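Speaker notes - Riltwood staff session, January

Start with the rota, people will want that first. No change to shift times before the end of the month. Then go into the packing room.

The Honus cell has been on the small parts bench for 10 weeks. In that time it put through 3761 trays, and 1046 of those were stopped and finished by hand. Say that second number slowly. It was left out of the Plakano newsletter and the packers noticed.

What the people on the bench do now:

- load the trays and clear the stops
- check labels (same as before)
- run each new job in the simulator before it goes on the real arm

The last one is the big change. Nobody on the bench had done it before spring, and now it takes up most of an early shift. You watch the arm approach an object from its own point of view and decide if the grip is any good. Some of our people like it. Some say they miss being on their feet, and we should take that seriously. 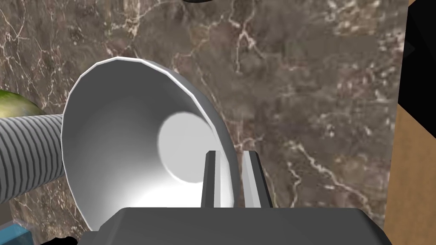 Simulator views, both with the gripper at the bottom.
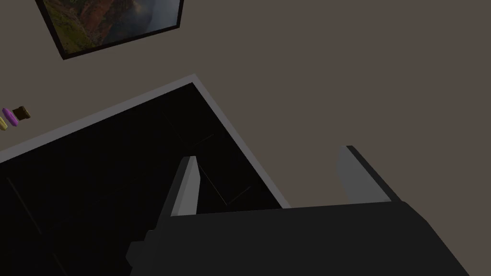 Pay. The simulator work is graded the same as bench work at the moment. We think that's wrong and we've said so to management. They've agreed to look at it. Don't promise a figure, there isn't one yet.

Training was 30 minutes on a shared computer - not enough. The Suominen site gave people two full days and a second person to sit with. Ask for the same here. Ask who in the room has had the refresher, wait for hands.

Breaks. When the cell stops, the line leader is meant to call someone over. In practice the person on break gets called because they know the fix. That has to end. We want two trained people on every shift, so one can eat lunch.

Jobs. No one has been let go because of the cell. Two people who retired were not replaced, and I'll be plain about that. If asked about a second cell: it has been talked about, there's no order in.

Leave 10 minutes for questions. Sign-up sheet for simulator training is by the kettle.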